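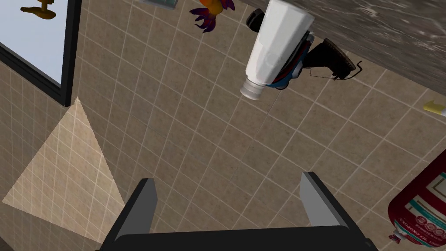
Fig. 1 - Pince à deux doigts écartés devant un carrelage beige et brun (image de synthèse).

Écologie marine, séance 5 : les herbiers de posidonie

La posidonie (Posidonia oceanica) est une plante à fleurs et non une algue. Elle possède des racines, des tiges appelées rhizomes et des feuilles en ruban. Elle ne pousse qu'en Méditerranée, de la surface jusqu'à une quarantaine de mètres de fond quand l'eau est claire.

Les rhizomes croissent dans deux directions. Les rhizomes plagiotropes rampent et gagnent du terrain, les orthotropes montent et évitent l'enfouissement. L'ensemble formé par les rhizomes, les racines et le sédiment piégé s'appelle la matte. À retenir pour l'examen : une matte morte reste en place longtemps, il ne faut pas la confondre avec un fond de sable.

Fonctions de l'herbier :
- frayère et nurserie pour de nombreux poissons
- stockage de carbone dans la matte
- atténuation de la houle et protection des plages

Causes de régression : mouillage des ancres, aménagements littoraux, turbidité, chalutage.

Mesure de la densité. On compte les faisceaux de feuilles dans un quadrat, puis on ramène le résultat au mètre carré. Sur la station Utska, Irja Toivonen a obtenu 343 faisceaux par m² en mai. Comparer cette valeur à la grille de référence en tenant compte de la profondeur - la densité diminue naturellement quand on descend.

Travail à rendre : exercices 2 et 3 du polycopié de Troels Hallgrímsson.

Contact : Hanne Lindqvist, secrétariat des cours | © Station marine de Geltitberg | Haut de page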